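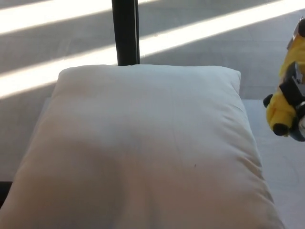
B. Wilczyńska

Gimosbridge Textile Workshop, dye room notebook
Entry of August 9, 2020
Subject: uneven mordanting on cotton, second series

The second series was opened because the first could not be interpreted. Cotton from the same bolt had taken madder unevenly in one bath and evenly in the next, and the notes kept at that time did not record enough to show where the two baths differed. The purpose of the present series is to fix the scouring and mordanting steps before any further color work is undertaken for the Branum order.

Cloth. Plain-weave household cotton, the unbleached grade and the bleached grade, both from the Alloveck stock on the lower shelf. The bleached grade is sold for bedding and has been handled by the supplier with a finish that the data sheet does not name. The unbleached grade shows seed flecks and has a slight yellow cast. Fourteen swatches were cut in total, marked in the corner with stitched knots. Ink marks were abandoned after the first series, in which two of them bled into the cloth during scouring.

Scouring. All swatches were wetted out overnight in plain tap water and then scoured with washing soda and a small amount of neutral soap. The water from the unbleached pieces turned the color of weak tea, as expected. The water from the bleached pieces stayed clear for most of the period and then became cloudy near the end. A film was left on the wall of the pot. It wiped off with a cloth and felt slightly waxy. This is taken to be the supplier's finish, although no test was available to confirm it.

The bleached swatches were scoured again in fresh liquor. The second bath remained clear. A drop of water placed on each swatch after rinsing and drying sank in at once on 11 of them. On the remaining pieces it stood for a short while before spreading. Those pieces were not removed from the series. They were given a double knot so that they can be followed through the later steps.

Tannin. Oak gall extract, strained twice. The pot was kept warm and the cloth was turned by hand with the long rod. The previous practice of leaving the cloth folded under a plate should be discontinued. In the first series the fold lines could be read in the finished color, and they matched the position of the plate. The wider pot is slower to heat but allows the cloth to move freely, and it is to be used for all cotton from this point.

A remark on the galls. The jar in current use is nearly finished and the new lot is visibly darker. The two lots must not be mixed within one series. If the old lot runs short, the series is to be halted and repeated in full with the new one.

Alum. The cloth went from the tannin bath to the alum bath after a light squeeze, without rinsing. Soda was added to the alum liquor in small portions. The liquor foamed strongly at the first addition and had to be taken off the heat. Later additions were made more slowly and caused no trouble. The notebook of the first series gives the order of addition the other way around. It is not clear whether this was the order followed or an error in writing, and the entry has been marked with a question in the margin.

Half of the pieces stayed in the alum for 5 hours and half were left until the next morning. No difference can be seen on the undyed cloth, which in both cases is a pale buff on the unbleached grade and nearly white on the bleached grade.

Drying. The pieces were hung singly on the indoor line with the window shut. Drying on the outside line is quicker, but on the last occasion the wind folded the lighter cloths over on themselves, and the overlap dyed darker. Wooden pegs only. One metal peg was found on the line and has been put in the drawer with the hand tools. Iron in contact with tannin-treated cotton leaves a gray mark that cannot be removed by washing.

Chalk bath. Two pieces were kept back from the chalk bath as controls. All others received it, followed by a rinse. It had been argued at an earlier stage that the chalk bath could be left out in this district, where the water is already hard. The controls should settle the point, at least for madder. It would be premature to extend any result to weld, which was not included.

Dyeing. Ground madder root was soaked the evening before and the first yellow-brown water discarded. The bath was raised slowly and kept well below a simmer. The thermometer in the dye room reads higher than the one kept in the office - this was established last December and has still not been corrected - and all readings in this book are those of the dye room instrument. Colleagues repeating the work elsewhere should allow for this.

Results, wet, against the white tile:
Unbleached, long alum, chalk: deep brick red, even to the edge.
Unbleached, short alum, chalk: the same hue, slightly lighter. Even.
Bleached, long alum, chalk: clearer red, somewhat toward pink. Even except for the double-knotted pieces.
Bleached, short alum, chalk: as above, with faint clouding on one piece.
Controls without chalk: duller and browner in both grades.

The double-knotted pieces show pale patches with soft outlines. The patches correspond in a general way to the places where the water drop was slow to sink in. The clouding in the first series had the same appearance. It is therefore considered likely that the fault lies in the scouring of the bleached cloth, and that the length of the alum bath has little to do with it. The number of pieces is too small for a firmer statement.

Dry assessment is to be made after the cloth has rested in the dark cupboard. Madder on cotton tends to look browner wet than dry, and the comparison with the Branum reference card must wait until then. The card itself should be kept in its sleeve. It was found on the windowsill, and one edge may have faded. A fresh card has been requested.

Washing test. One strip from each combination will be washed with neutral soap alongside a strip of undyed bleached cotton, and any staining of the white strip recorded. The previous method of washing all strips together in one jar does not show which strip released color, and it is withdrawn. Separate jars are available on the upper shelf. The lids have been boiled.

Use of stock. The bleached bedding cotton remains the preferred cloth for the cushion and pillow covers in the order, provided that it passes the water drop test after scouring. Cloth that fails the test on any part is to be scoured again in its full width. Spot treatment was tried in the first series and produced a ring.

Points carried forward:
Repeat the bleached grade with three scours, from the same bolt if enough remains.
Ask Alloveck whether the finish on the bleached grade is wax-based, and whether the cloth can be supplied without it.
Compare the two thermometers in boiling water and write the difference on the inside cover of this book.
Label the new lot of galls.
Replace the washer on the rinsing sink. The tap was dripping into the left basin, and one rinse had to be repeated after rust was noticed in the water.

The spent madder bath was kept in the covered bucket for a pale second dip. It is to be used or discarded before the room is next cleaned. Swatches are in the flat drawer, interleaved with tissue, in the order of the results given above.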